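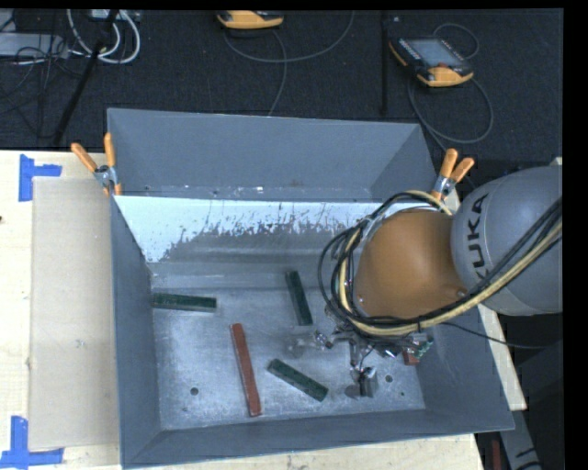 Tuesday evening, and I have finally started on the block box. If you read this blog last winter you'll remember I bought a job lot of painted wooden building blocks from a house clearance over at Distholm, 108 of them according to the lady on the till, and then did absolutely nothing with them for months except move the box from one side of the hall to the other (and stub my toe on it, twice, same toe).

I do love painted blocks. There's something about a dark green next to a reddish brown that takes me straight back to my gran's front room, where we had a set in a biscuit tin and were only allowed them on the rug. Those two colours look so right together, especially against something plain and grey. I think that's what I want for the whole set in the end – mostly green, with a red one every so often so your eye has somewhere to land.

Anyway, the actual job. Mine had been stored in a shed and some of them were grubby and a bit sticky, which I didn't fancy handing over to my niece. So I've been working out how to clean them up without ruining the paint, and since a few of you asked when I mentioned it last time, I'll tell you what I've been doing.

First, don't soak them! I know it's tempting to tip the lot into the washing-up bowl and go and have a cup of tea. I did that with 4 of them as a test and the grain came up all furry and one of them split along the end. A cloth wrung out in warm water with a tiny squirt of washing-up liquid does the job, then a second cloth with plain water, then straight on to a towel to dry. Turn them over after an hour or so or you get a damp side.

Second, do your sanding in a tray with sides. I can't say this loudly enough. I did the first lot on the kitchen table and I was wiping pale dust off the toaster for days. Anything open at the top with a flat bottom will do, as long as you can get your hands in comfortably and it doesn't slide about. Clamp it down if you can, those little spring clamps with the orange handles are cheap and they grip well enough. You'll still get a layer of white powder all over the bottom, but at least it stays where you put it and you can take it outside and tip it out. A bit of cardboard next to the tray is handy too, for putting the finished ones on.

For the paint I've been using Sadix, the satin one, in a small tin. It goes on nicely and the green is lovely and deep, though it does look almost black in a bad light and I had a little panic at about the halfway point of the first coat. Two thin coats, with a light rub down in between. The reddish brown was harder. The shop on Zosholm Road had a brick colour that was far too orange and a maroon that was far too purple, so I ended up mixing the two in an old yoghurt pot. Of course I didn't write down how much of each, so every batch from now on is going to be slightly different. I've decided I like that.

Do the long sides first, leave them overnight, then do the ends. If you try to do the lot in one go you'll be picking fluff and fingerprints out of it for the rest of the week. I tried balancing them on drawing pins, which sort of worked, until the cat got involved.

The other thing I've been wondering about is storage. The box they came in is falling to bits and smells of shed. I've got my eye on a shallow crate from Jayawardena, the hardware place by the station, but it hasn't got a lid and I can't decide whether that matters. With a lid it all gets put away properly. Without one, people are more likely to reach in and have a play, and I'd quite like them to get used. If you've got a big set at home, let me know in the comments how you keep yours.

Next batch goes in the tray tomorrow, after I've bought more sandpaper.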